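Mikdale planner talk, speaker notes
Slot is 25 minutes plus questions. Wed 6 November, second session after lunch.

Slide 1. Title
Say what the talk covers: how we moved the two-arm pouring task off scripted waypoints and onto the Mikdale planner, and what we had to change in the control stack to make that possible. Mention that Manalo is the perception side and Ornano is the low-level controller. People mix these up, so leave the diagram on screen while talking.

Slide 2. Where we started
Until June the whole task was one long script. Left arm goes to the bowl, right arm goes to the cup, both lift, left arm tips. Every pose was taught by hand. If the bowl moved by the width of a finger, somebody had to reteach the grasp. Adding a second container meant copying the script and editing it. We had 169 taught poses by the end and no good way to tell which were still in use.

Slide 3. The task
Transfer dry beans from a bowl to a cup. Ask the room who has tried simulating granular material. Don't spend long on it. The point is that we don't simulate the beans at all. The planner treats the fill as a level and a tilt limit, and the controller handles the rest during the pour.
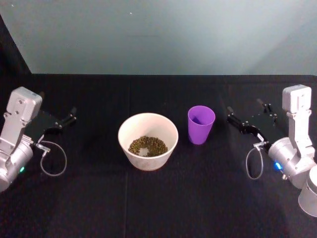

Does the planner need to know which arm does the pouring?
The operator can fix it in the task file, but the default is to leave it open. Mikdale plans both assignments and keeps the one with the lower path cost, with a penalty if the two wrists come too close over the middle of the table.

Slide 4. Perception
Manalo gives us a container pose, a rim circle and a fill estimate. The rim circle matters most. Grasp planning and pour planning both hang off it, and an error in the rim height shows up later as beans on the cloth. We use matte black cloth to keep reflections from the table out of the depth data. Tall cups seen from above are harder than bowls: the far inside wall gets read as the rim. The fix was to fit the circle on the near edge first and then check it against the far one.

Slide 5. Planning
Two stages. First a coarse plan for both arms together, 12 or 14 joints depending on the setup, sampled with up to 4,000 nodes. If that fails we stop and report which pair of links blocked it. Then a smoothing pass with the tilt constraint on. Explain the tilt constraint slowly, it got questions at the dry run. While a container is being carried with something in it, its axis has to stay near vertical. The constraint drops out only inside the pour region over the receiving rim.
Cables: the gripper cables hang in a loop under each wrist and the planner used to ignore them. We now attach a capsule to each gripper to cover the loop. It's crude and it costs us some reachable poses close to the table.

Slide 6. Control
Ornano runs the loop at 500 Hz. Each arm has its own process and they share a clock. The old script synchronized the arms with sleep calls. Now both follow one time-scaled trajectory, and if either arm falls behind, the time scale drops for both. Show the plot with the two lag curves. Point at the dip near the start of the pour.
Tilt rate during the pour is closed on the fill estimate from Manalo, updated far slower than the arm loop, so we hold the last value and limit how fast the rate can change.

Slide 7. Tooling
Everything gets logged to one file per run and opened in Dunevero. We have 2,000 runs in there now. The useful view is the one that lines up the planner's predicted rim pose with the measured one. Live demo if the laptop behaves, otherwise the recorded clip is on the next slide. Skip if we're past minute 18.

Slide 8. What still fails
Shallow fills. When the beans are spread thin over the bottom of the bowl, the fill estimate is noisy and the pour stops early.
Grasping a bowl by its rim with two straight fingers. The bowl rotates in the grip when tipped. We tried a slower tilt and it helped a little. A different finger shape is on the list.
Replanning in the middle of a carry. Currently we stop, hold and plan again from rest.

Slide 9. Questions
Leave the system diagram up. If asked about releasing the code: the task file format and the log reader first, planner later, no date yet.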